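Bench procedure: handling paper bags with a two-finger gripper

Applies to all bag-handling work on the white tables, with soft-finger tooling and a wrist camera. Read the Gutik cell rules first. Those cover power, lockout and the emergency stop; they are not repeated in this procedure.

Scope

Kraft bags with twisted cord handles, standing upright on the table, open at the top. Flat bags, plastic sacks and taped cartons are handled under the Groltumus packing procedure.

A paper bag is a poor fixture. It moves when pushed, its rim does not hold a shape, and its handles fall in a different place every time. The rules below set limits on the robot and the operator so that one run can be compared with another.

1. Prepare the table

Clear the table of everything not listed on the run sheet. Wipe the surface. Marks that do not come off can stay, but record them if they fall inside the work area.

Hang the backdrop cloth behind the table. Folds are acceptable. The cloth must not rest on the work area or touch the arm at any point in its travel.

Route cables off the table.

2. Inspect the bag

Check the base first. The bag must stand without support for 90 seconds. If it leans or walks, replace it.

Then check the rim. Creases and a folded cuff are normal and need no entry. Tears are handled by class:

Class A: rim intact, or edge wear only. Use as is.
Class B: torn at the rim, base and handles sound. Use for approach and insertion work. Do not use for lifting.
Class C: torn at the base or at a handle joint. Discard.

Handle cords may stand up or hang into the opening. Do not tidy them unless the run sheet calls for it. If you do move them, write down which ones.
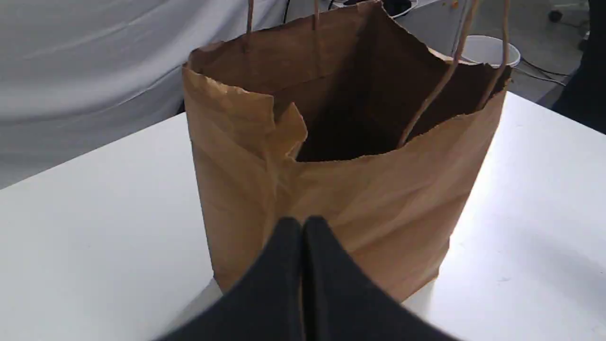 Class is assigned before the run and does not change during it. If the rim tears further while the robot is working, finish the run, write "damage in run" on the sheet and inspect again before the next one. Do not repair a bag with tape. Tape changes the stiffness of the panel and the way it reflects light, and a taped bag cannot be compared with anything else in the log.

3. Set the start position

Close the gripper fully with nothing between the fingers. Check that the fingers meet evenly along the seam. A visible step between the tips means the fingers need to be reseated.

Bring the arm down over open table, away from the bag. The bag may sit to either side, but its position has to match the run sheet. Leave clear table between the fingers and the nearest panel. Hold for 2 seconds and confirm that the wrist view is live before you start recording.

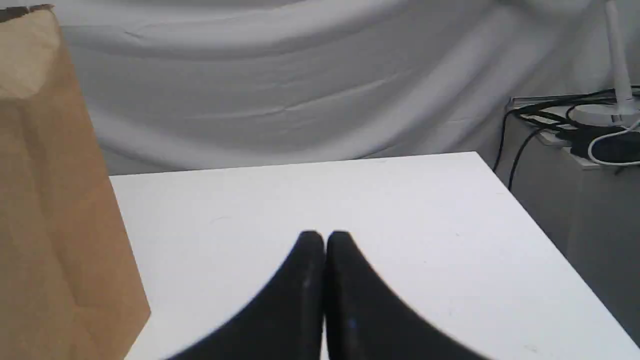
Polishchuk Automation Group, Manipulation Practice Team, Zedcombe site

4. Approach

Use reduced speed for any move that ends within a hand's width of the bag. Approach the opening from above. Approach a panel square to its face. Do not drag the fingers along the rim, even on a class A bag.

Stop the run if any of these occur:

The bag slides or tips.
A cord catches on a finger.
The wrist view is blocked and does not clear on the next move.

A dark interior is not grounds for a stop. The inside of a kraft bag is in shadow under normal bench lighting, and extra lamps pointed into the opening are not permitted.

5. Hands in the work area

The operator may reach in to place or remove an item only when the arm is in monitored standstill. Announce "hand in" before reaching and "hand out" after. Keep the hand low and enter from the side away from the bag.

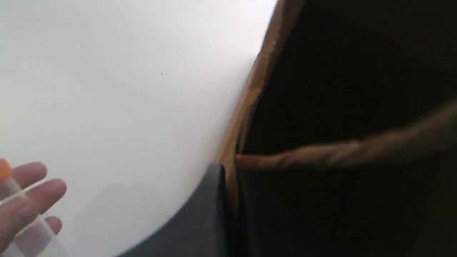 Capped tubes are held by the body, with the cap closed before the tube crosses the table edge. Hand over one item at a time. Anything made of glass needs a separate sheet and a second operator.

If the arm leaves standstill while a hand is inside, press stop, withdraw, and report it the same shift. Do not restart to see whether it happens again.

6. Close out

Return the arm to the start position and open the fingers. Record the bag class at the end of the run next to the class at the start. Retire any bag after 4 runs, whatever its condition.

Sheets go in the tray by the door. Recordings without a sheet are deleted in the December clear-out.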